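Workshop Tips for People Who Keep Driving Their Cars Into Rivers

By Michalis Stergiou
Posted 18/11/2018

I own an old four-wheel-drive Karnex wagon with 305 thousand miles on it, most of them on pavement and a few on things the county map calls roads. After every trip the wagon comes home carrying a fair amount of the landscape, and I spend the next evening in the garage wishing I had taken up fishing. What follows is what I've learned about the evening after. None of it will make you a better driver. Themis Makris, who rides along and comments, has confirmed this.

Mud

Get it off before it sets. The clay on the Graltgate trail dries to something you could build a school out of, and it likes to hide on the ledges inside the frame rails and behind the plastic fender liners. Run a garden sprinkler under the car for twenty minutes, move it back a couple of feet, and run it again. It looks ridiculous and the neighbors will ask. It also reaches places you can't get at with a hose unless you enjoy lying in cold water.

Leave the pressure washer out of the engine bay. I cleaned mine once until it shone and then spent two days drying out an ignition coil with my wife's hair dryer. We are still married, but I bought my own hair dryer. It lives on the shelf over the vise and is excellent for softening old stickers and stiff vacuum hose.

Check the inside of the wheels too. A lump of dried mud on the inner rim will shake the steering wheel at highway speed exactly like a bad tire, and a tire shop will be happy to sell you the tire.

Door drains get forgotten. Look along the bottom edge of each door for the little slots and poke them clear with a zip tie. If you open a door and hear surf, start there.

Small parts

I used to put bolts in a coffee can. The trouble with a coffee can is that it holds every bolt you have ever removed, and they all look like each other by the weekend. Now I punch holes in a flattened cereal box, draw a rough outline of the part on it, and push each bolt through in its place. The cardboard goes on the passenger seat, where I can't drive off without noticing it. (I have driven off without noticing it. Put it on the driver's seat.)

Washed parts need somewhere to drip. A rag on the bench keeps the underside wet and gives you rust by breakfast, and paper towels stick to everything. The best thing I own for the job is a kitchen dish rack. Brackets, caliper pins, the air box lid, whatever came out of the bucket goes in there with a tray underneath, and the air gets at all of it. Small bolts fall through the bottom of most racks, so drop those in an old tea strainer first. Buy a separate rack for the garage. I cannot stress this enough. Grease on a salad bowl is hard to explain, and "it's only a little gear oil" did not help my case.
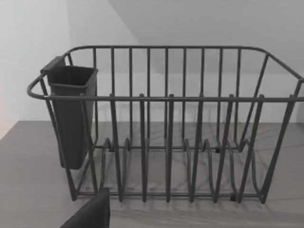 A coated wire dish rack. Coated is what you want, as bare wire rusts.

If the coating gets chipped, and it will the first time you drop a brake drum on it, dab the spot with clear nail polish. Two coats. The color of the nail polish is between you and whoever you borrowed it from.

Recovery straps

A strap that went through mud has grit down in the weave, and grit cuts fibers every time the strap takes a load. Soak it in a tub of plain lukewarm water, slosh it around, change the water, and keep going until the water stays clear. Hang it in the shade over something wide, such as a sawhorse. I used to hang mine over a nail, and it dried with a crease that annoyed me for a year.

Don't put it in the washing machine. I have nothing further to say about that.

Once it's dry, run the whole length through your hands and look for cuts, fuzz and hard shiny spots. If you find a cut, the strap is finished as a strap. Chop it into short lengths so you aren't tempted. They make good padding for roof racks and a decent door pull for a shed.

The smell

Every car that has been up to its sills in creek water gets the smell, somewhere between a wet dog and a closed library. Hanging a cardboard pine tree on the mirror gives you the same smell with a pine tree in it. Pull the floor mats, then lift the carpet and feel the padding underneath. It will be wet. It's always wet. Prop the carpet up on a couple of blocks of wood, open the windows if the car is indoors, and point a box fan at the footwell overnight. I swear by my old Iltton fan, which has one speed left and sounds like a crop duster.

When the padding feels dry, give it another night. Then sprinkle baking soda, leave it for a day, and vacuum it up slowly. Have a look under the seats while you're down there. Last November I found a sandwich from the Tsoukalas bakery that had been on three trips.

Stuck bolts

Penetrating oil works a lot better if you let it. Spray the bolt the night before, spray it again with your coffee, and then try it. Before you reach for the long bar, try tightening the bolt a hair first. That often cracks the rust loose, and if it doesn't, you've lost nothing but a little dignity.

Clean the head out before you put a socket on it. A socket sitting on packed mud is only half on, and half on is how heads get rounded and knuckles get introduced to the frame. Keep an old dental pick in the drawer for this. Dentists throw them out and are pleased to be asked for something other than a discount.

Hands

Dish soap and a spoonful of sugar, rubbed in dry before any water goes near them. It beats most of the orange stuff that comes in tubs, and it leaves you smelling like a person. For the black line under the nails, scrape your fingers across a bar of soap before you start work. The soap fills the gap and the grease can't. Themis thinks this is vanity. Themis also wears gloves, and doesn't do any of the work.

Write it down

Keep a notebook in the glove box with a pencil, because pens freeze. Put down the mileage, what you did and what you meant to do and didn't. Mine says "check rear diff breather" on 7 different pages, and the last entry is in capital letters. I checked it this morning. It was full of mud, so I'm off to find the zip ties.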